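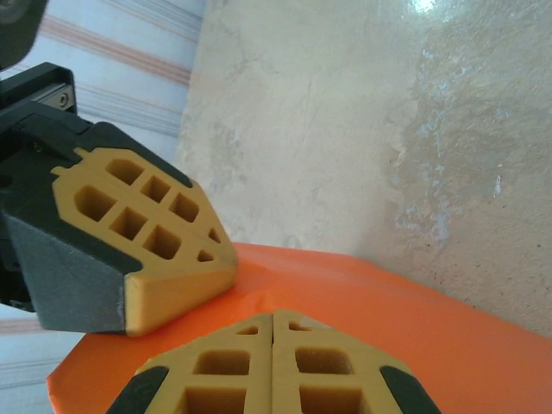

Trumenthorpe, just gone half nine. Wrong door twice, then a corridor, then the smell of new paint and somebody's toast. Clestel open their workshop to visitors every September and I'd promised the desk I would get there before the coach party. Didn't.

Two arms, one orange tabletop. Yellow fingers on both, full of little hollow pockets, like a waffle somebody has sharpened. Kolbrún Dalsgaard runs the bench and talks faster than I can write. The pockets let the finger give a bit, she says. Squeeze an egg, squeeze a spanner, same finger. Version 131, if you count the ones that went in the bin, and she does.

"People want to see it dance," she says. "I want to see it fold a tea towel."

So, tea towels. Three goes. The first ended up on the floor, the second came out as a sort of parcel, the third was neater than anything in my kitchen. Polite clapping from the coach party. A boy at the front asked if it could do fitted sheets and got a long look.

Money comes from Hafþórsson, who want almost 1,000 fingers by spring for a laundry in Heston. Can they be made that quickly? Dalsgaard pulled a face and went to find more towels. I got a spare finger to hold meanwhile. Lighter than I expcted, and a bit squeaky.

Tea at eleven, in the yard.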